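Trarna Door Closer, Small Size – My Review After Eight Months

Posted by Tsz-kin Man, 3 Apr 2020

I bought this door closer last July, when we moved to the flat in Distbridge. The door between our hall and the kitchen is a heavy one, and every time the window was open it shut with a bang which the neighbours below could hear. After the second letter from them I decided to spend money on the problem.

There are two sizes of the Trarna. I took the small one, for doors up to 31 kilos. I did not know how much my door weighs, and I think most people do not know this. I wrote to the shop, Kallach, and they answered the next morning with a short and polite message: measure the height, the width and the thickness, and tell us the material. From this they calculated for me that the small size is enough. I was very satisfied with this service.

In the box you find the closer itself, the arm in two parts, a paper template, and a bag with screws. The template is good. You stick it on the door, mark the holes with a pencil and take it away. The screws I cannot praise. They are soft, and the head of one was damaged already when I turned it for the first time. I replaced all of them with my own.

The instructions are the weak side of this product. They are translated from another language, and as a person who also writes in a foreign language I do not like to complain about it, but the drawing for a left door and the drawing for a right door have the same title. I mounted the arm the wrong way and had to start again. With this mistake the work took me a whole afternoon. A person with more experience will need much less.
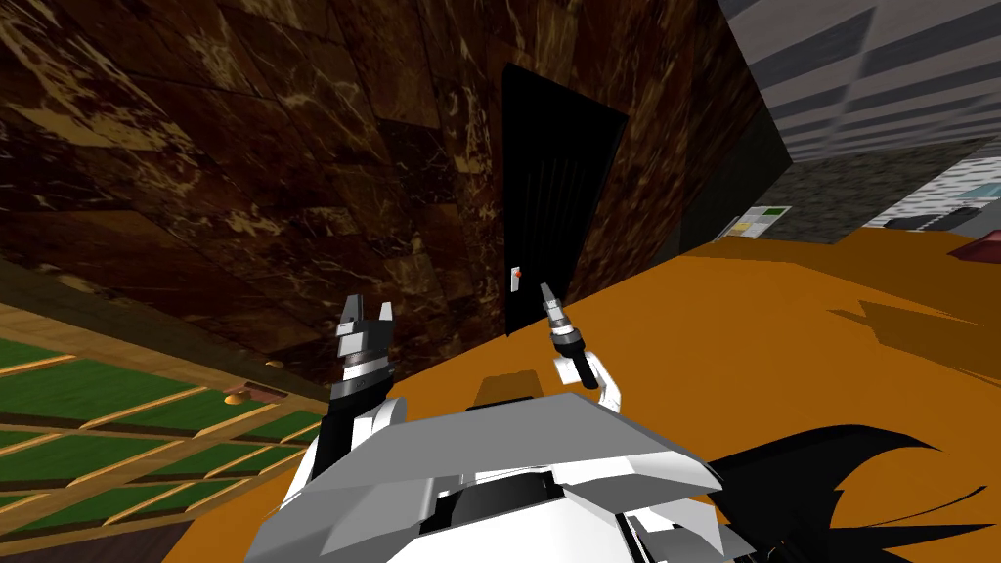
The speed of closing is set with two small screws at the end of the body. The first is for the long movement, and the second is for the last few centimetres, before the latch. My advice is to turn them only a quarter turn and then try the door several times. I was impatient and opened the second screw too far, and a drop of oil came out. It did no harm, but I had to clean the paint.

How does it work in daily life? Very well, I must say. The door closes slowly and you hear only a small click. In January, when the hall was cold, it became slower and sometimes did not reach the latch, so I had to adjust it. In spring I adjusted it back. The manufacturer says that the closer is tested for 3000 movements a week, which is much more than we will ever need at home – even with children.

I also looked at the model from Shek before I decided. It has a nicer cover and it can hold the door open, and the Trarna cannot do this. When I carry shopping I still put a wooden wedge under the door. But the Shek was almost double the price, and the arm stands out more into the room. My wife is tall and she did not want it near her head.

One more small thing: the plastic cover is white only. On our door this is fine, on a dark door you will see it immediately. You can paint it, but I have not tried.

Good points: quiet, strong, easy to adjust, helpful shop.
Bad points: soft screws, confusing drawings, no hold-open function, one colour.

I give it four stars from five. The neighbours have not written again.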